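4. Table layout and first folding run

These steps assume both arms are bolted down and have passed the joint check in section 3. If you skipped the joint check, go back and do it now.

1. Clear the table down to the wood. Leave 18 inches of open surface in front of the bases.

2. Switch on the left arm, then the right. Wait for the green light on each gripper. If one stays dark after 11 seconds, power down and reseat the servo plug.

3. Route the gripper cables to the outside of each arm and leave a loose loop. A tight cable will pull the wrist off its mark -- this was the most common fault on the Rostami build.

4. Put folded clothes in the far left corner. The pile does not need to be neat.

5. Lay one T-shirt in the middle, collar toward the wall. Wrinkles are fine.

6. Open Gestico, load the profile named "shirt_2", and set the speed to 2.

7. Jog both grippers down to the lower half of the shirt, one on each side. Stop when the fingers are just over the cloth.

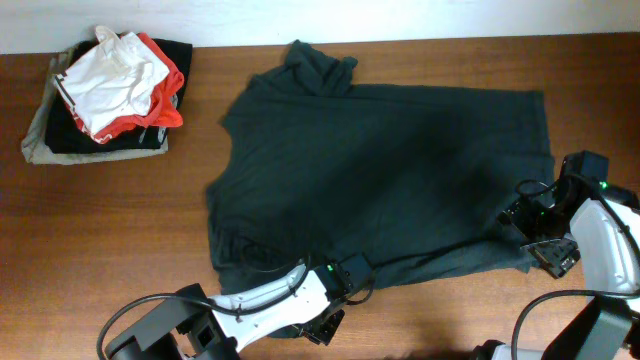 Fig. 4-1. Start position, dark green T-shirt, both gripper lights on.

8. Press Run and keep one hand on the stop switch.

CAUTION: Keep fingers, sleeves and hair off the table while the lights are green.

NOTE: A glossy table can throw off the edge finder. Turn off the overhead lamp and try again -- Mahsa Zamani's settings for the Senwood table are in the shared folder.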